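Garkomard Rollout: Questions from Staff
Gresstead Operations, last updated Wed 22 June

Garkomard is the automation program for the small-items desks. In the first stage, staff do ordinary handling tasks with a pair of hand-held grippers, and the recordings are used to teach the sorting arms what a good pick looks like. Questions sent in so far are answered on this page.

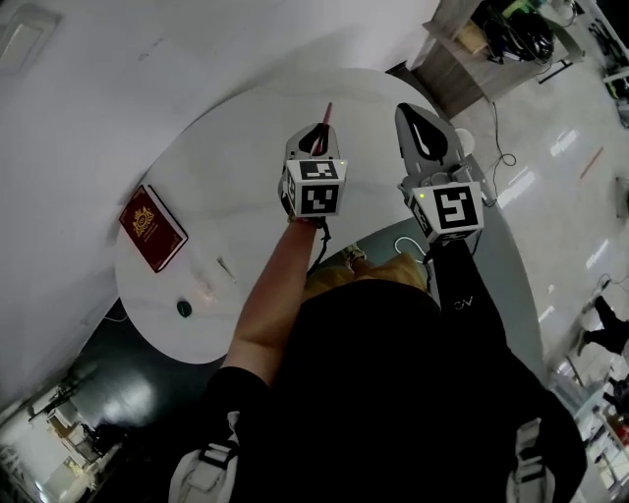

Working with the grippers

Do I have to take part?
No. Recording shifts are voluntary. Put your name on the sheet at the Gresstead desk if you want one.

How long is a recording shift?
Three hours, with breaks as usual. You are paid your normal rate plus the training supplement.

What do I do during a shift?
You pick up, move and set down small items on a table, one gripper in each hand. Work at your normal pace. Dropped items are fine, just pick them up and carry on.

How many recordings are needed?
The target is 2,000 for the first stage. Mininico, who supply the software, will review the first 300 before we go on.

Can I take a gripper away from the table?
Yes, if the task sheet says so. Some tasks cover corridors and other parts of the building. Keep to the walkways and watch your step near stairs. 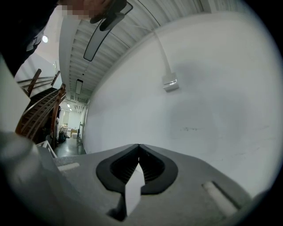

Return both grippers to the charging shelf when the task is finished, and report any damage the same day.

Jobs and schedules

Will the arms replace my job?
No positions are being cut in this stage. Five desks will change over in August. People at those desks move to checking, exceptions and repacking, at the same grade.

What about later stages?
Nothing has been decided. The Ait Ali site will be looked at next, and staff there will be consulted first.

Will recordings be used to rate my work?
No. They are stored without names and supervisors do not have access.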